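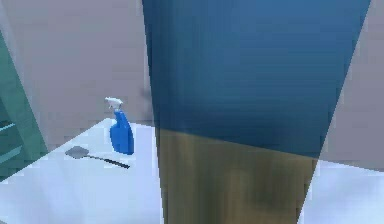 A close view in blue and olive-brown against a pale wall. Computer rendering.

Jacobus Oosthuizen has spent most of his working life on a question that few tenants ever raise with their landlord: how a shared building should sound after dark. As head of resident services at the Nurkstead housing association, he oversees the quiet hours policy that now applies to all 130 homes on the estate. He met with us in January to discuss how the policy was written and what has changed under it.

"Noise was the largest single category in our complaints register," Oosthuizen said. "In the year before the review we logged 76 complaints, and a good share of them concerned the same few stairwells. We had been sending letters. The letters were correct and they were polite, and the same households wrote to us again the following month."

The review began with visits to residents in the evening, when the complaints were arising. Staff sat in bedrooms and kitchens and listened. Oosthuizen said the results altered his view of the matter. Music and parties accounted for less than the association had assumed. Doors, hard floors and washing machines accounted for more.

"A person who walks across a bare floor at 11 p.m. is doing nothing wrong," he said. "The neighbor below is still awake. Our old policy had no language for that situation. It recognized an offender and a victim, and in most of these cases we had neither."

Under the revised policy, quiet hours begin at 9 p.m. for laundry and at a later hour for general household noise. New door closers have been fitted throughout the Altora block, where the stairwells are narrow and sound carries upward. Residents who wish to lay carpet may apply for a grant toward the cost. Disputes that remain open after two letters are referred to a mediator from outside the association, and both households must agree to the meeting.

Not all residents have welcomed the changes. Shift workers objected to the laundry rule in particular, and the association has since granted exemptions to 5 households. Oosthuizen described the exemptions as reasonable and said that he expects to approve others.

"If you come home at ten at night, you need clean clothes the same as anyone else," he said. "We asked those residents to tell their neighbors which evenings they would be running a machine. Most of them had never spoken to each other before."

The association will publish complaint figures for the first full year of the policy in its next annual report. Oosthuizen declined to predict the total. Work on the doors in the remaining blocks is scheduled to resume in the spring, beginning with the ground floor entrances.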